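How to Wash and Care for Microfiber Cloths So They Last

Last updated in September

Many people buy microfiber cloths, use them happily for two months, and then complain that they only push the dirt from one side to the other. In most homes the cloth is still good. It was washed in the wrong way, and the fibers are closed with softener, grease or melted by heat. In this guide I explain how I wash mine, how I dry them, and how to bring back a cloth which has stopped absorbing.

I keep a small cleaning business in Prerska, with a second storage room in Kunelitz, so a lot of cloths pass through my machines. The method is the same for a household with six cloths.

What you need

A washing machine, or a bucket if you wash by hand
Liquid detergent without softener and without bleach
White vinegar, the ordinary kitchen kind
A drying rack or a line
One basket or bag for the dirty cloths, separate from your clothes

Before the first use

Wash new cloths once before you use them. New cloths give off loose color and small lint, especially the dark ones. Put strong colors together in the first wash and keep the white ones out. After this first wash the lint on windows and mirrors becomes much less.

Check the label also. The weight is written in grams per square meter. A cloth of 300 is a good general weight for kitchen and bathroom. Thinner ones are better for glass, and the thick, fluffy ones are made for drying cars and for dust. Thick cloths need a longer rinse, so do not mix them with thin ones if your machine is full.

Step 1. Shake and sort

Shake every cloth outside or over the trash can. Crumbs and hair which stay in the cloth will go deeper into it during the wash.

Then sort by dirt and not only by color. I make one pile for dust and glass, one for kitchen, one for bathroom and toilet. Cloths with engine oil, floor wax or paint do not go in any pile. I throw these away, and I advise you the same. The oil never comes out completely and it will travel to the other cloths.

Do not wash microfiber together with cotton towels. Cotton gives lint, and microfiber catches lint very well. If you have only a few cloths and you don't want to run the machine for them, put them in a net bag and wash them with polyester shirts or sport clothes.

Step 2. Treat the greasy spots

For a greasy cloth, wet it with warm water, put one drop of dish soap on the spot and rub the cloth against itself. Leave it for ten minutes and rinse until you see no more foam. Too much dish soap makes a terrible foam inside the machine. I learned this on the floor of my laundry room.

Step 3. Wash

Use warm water, 104°F (40°C). For bathroom cloths you can go to 140°F (60°C) if the label permits it. Take half of the detergent you would take for a normal load. Liquid is better than powder, as powder does not always dissolve and small grains can stay in the fibers and scratch soft surfaces.

Never use fabric softener. It covers the fibers with a thin film, and the cloth becomes soft in the hand and useless on the table. Chlorine bleach is also forbidden, it makes the fibers weak.

Choose a normal cycle with a full rinse. The short cycle on my old Pearce machine did not rinse well enough, and the cloths left stripes on glass. I changed to the long cycle and the stripes went away.

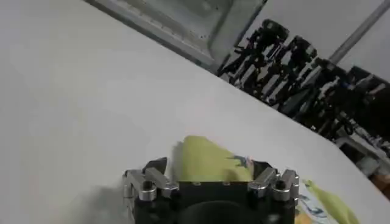
How often should I wash a cloth?

After each day of use in the kitchen or bathroom, and after three or four uses if the cloth only takes dust. A wet cloth which already smells must be washed the same day.

Step 4. Dry

Air drying is the safest. Hang each cloth by one short side, with a little space to the next one, and it will be dry in a few hours. Do not put it on a hot radiator.

If you use a dryer, choose the lowest heat or only air. The fibers are polyester and polyamide, and with high heat the thin ends melt and become hard. You can feel this with your fingers: the cloth scratches a little and doesn't hang on dry skin anymore. This damage is forever. Clean the lint filter before you start, and leave out the dryer sheets, they do the same harm as softener.

Ironing is not necessary. Please don't do it.

Step 5. Fold and store

Fold only when the cloth is completely dry, also in the corners and in the seam. Store the cloths in a closed box or drawer. On an open shelf they collect dust before you have even used them.

I fold in half and then in half again. This way you have eight clean sides to work with, and when one side is dirty you turn to the next.

How to bring back a cloth that stopped absorbing

First do the water test. Put a spoon of water on a smooth counter and lay the cloth on it. If the water goes up into the cloth at once, it is fine. If the water runs away in front of the cloth, there is softener or grease inside.

1. Fill a bucket with warm water and add one cup of white vinegar.
2. Put the cloths in and press them under the water. Leave them for one hour.
3. Rinse two times with clean warm water.
4. Wash in the machine with a small amount of detergent and choose an extra rinse.
5. Dry on the line and repeat the water test.

Very important: do not mix vinegar with any product which contains chlorine. The gas is dangerous.

If the cloth fails the test after two tries, use it for shoes or for the bicycle.

Colors for different rooms

It is useful to give each room its own color. The system I use is blue for glass, green for the kitchen, yellow for the bathroom sink and red for the toilet. You can choose other colors, but write them down and tape the paper inside the cabinet door. My list for the Nineck apartments has been taped in the same place for years and new cleaners understand it immediately.

When to replace

Some packages promise 1,000 washes. I have never reached this number. Mine are normally tired much earlier, and one blue glass cloth which I marked with a pen and followed from new did 218 before the edge opened. Replace a cloth when the seam is open, when it feels hard after a good wash, or when it leaves stripes on a clean mirror with only water.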